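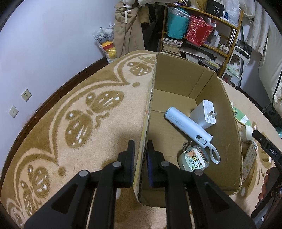
Can a machine do the household chores yet?

A few of them, slowly, in a house it has been introduced to, with a person close by who is willing to finish the job.

6 min read

The answer comes from an engineer at Sturach, a small firm in Plosarthorpe that builds arms and the software that tells them where to go. She asked me to leave her name out. Her mother reads everything printed about her and then calls to find out when the thing will be able to iron.

"It won't iron," she told me. "Put that in. She'll see it."

We met in January in the firm's workshop, where the coffee is made by hand. I had come to ask about the Flarnomon, the household helper Sturach has been promising in one form or another for longer than I have owned my current vacuum cleaner. I also wanted to know why the vacuum cleaner, a disk that spends most afternoons wedged under my radiator, remains the cleverest thing in my home.

She was kind about the disk. "It has one job and the job is flat," she said. "Floors are the nicest surface you own. Everything above the ankle gets worse."

What gets worse, mainly, is stuff. She pulled a cardboard box off a shelf as she talked and set it on the bench between us, and I understood that this was going to be the interview. A box, she explained, is a respectable test. It has walls that bend when you pinch them. If you tip it, the contents slide into a corner and lie on top of each other, and whichever one you want is underneath. Chargers are awkward on account of the prongs. Anything with a strap on it will take hold of its neighbor and come up as a pair.

"People send us videos of robots doing backflips," she said. "I'd trade every backflip for one that could get an earbud case out of a box without bringing the box."

I asked what happens when it brings the box.

"Usually it looks very pleased with itself. Then it puts the whole thing in the drawer."

The Flarnomon's record on this is better than it was. In the firm's last long run it was given 1000 attempts at taking a single small object out of an open box and putting it down somewhere sensible. It managed 700. I said that sounded respectable. She asked whether I would keep a dishwasher that washed seven plates in ten and dropped the others behind the stove. I said it would depend on the plates.

"You see, that's the gap," she said. "In a lab, 700 is cake. In a kitchen it's a complaint."

Part of the trouble is that nobody's house looks like the lab. Hers certainly doesn't, she said, and she offered to describe her bedroom and then thought better of it. Homes have patterned blankets with things lying on them in the same colors as the pattern. They have shelves where the magazines lean and plastic bags inside other plastic bags. A clear bag, she says, is close to the meanest object you can show to a machine. The camera sees what's in it and the fingers meet something else first.

"My colleague calls them ghosts. He has lost entire weeks to a bread bag."

Shops ought to be easier, and for a while Sturach thought they would be. The firm spent a season with Uçar, a chain of discount stores that sells batteries, slippers, pans and a surprising amount of garden string. The plan was for an arm on a cart to unpack deliveries in the back and fill the lower shelves before opening. Aisles are straight. Cartons arrive with labels. The same brand of shampoo has the same shape every morning, a courtesy few households extend to anyone.

It went fine with the shampoo. Then it met the slippers.

"They come in a net," she said, and left a silence for the net.

The arm could fill a bay of bottles in 47 minutes. A stock clerk, who had been doing it for years and was also eating a roll, did the same bay in 31. The store manager was polite about it and asked whether the machine could at least carry the empty cartons out to the baler. It could, provided somebody flattened them first. The clerk flattened them. By then, the engineer conceded, the clerk was working for the robot.

I wondered if that was the future everyone keeps warning me about.

"It's more like having a nephew in for the summer," she said. "You spend the morning setting things up so he can be useful."

She doesn't think this is a reason to give up, and she is impatient with people who do. Five years ago, she told me, the arm had to be shown precisely where each item was, to the width of a fingernail, and if you moved the table it would reach confidently into the air. Now you can shove the table. You can hand it a brand of plug it has never met and it will make a decent guess at which end to hold. Folding towels has gone from a stunt to something merely dull, and she regards dullness as the highest praise a chore can receive. Sorting a hamper into light and dark is nearly there, so long as nobody owns anything striped.

Trousers are a different matter. Trousers with a drawstring she would not discuss.

So which jobs would she hand over today, in her own home, with her own money? She thought about it for longer than I expected from someone who sells these things. Clearing a table of cups, if the cups are empty. Picking toys off a floor into a tub, if you don't mind which tub. Fetching the same bottle from the same shelf for someone who can't reach it, and here she stopped joking for a moment, as that was the one she wanted to work. The firm has had letters about it. She keeps them in a folder, and the folder is in a pile, and the pile, she admitted, is not one the Flarnomon could be trusted with.

"And tidying? Proper tidying?"

"Tidying is opinions," she said. "Where does a remote control go? You have an answer and your wife has an answer. I can build a hand. I can't get into that."

Before I left, I asked to see it do something. An arm on the next bench was woken up and asked to put a roll of tape into the cardboard box. It considered the tape. It picked it up neatly, crossed to the box, lowered it with great care and set it down on the bench, just outside.

"Close," she said, and dropped the tape in herself.

My disk was under the radiator when I got home.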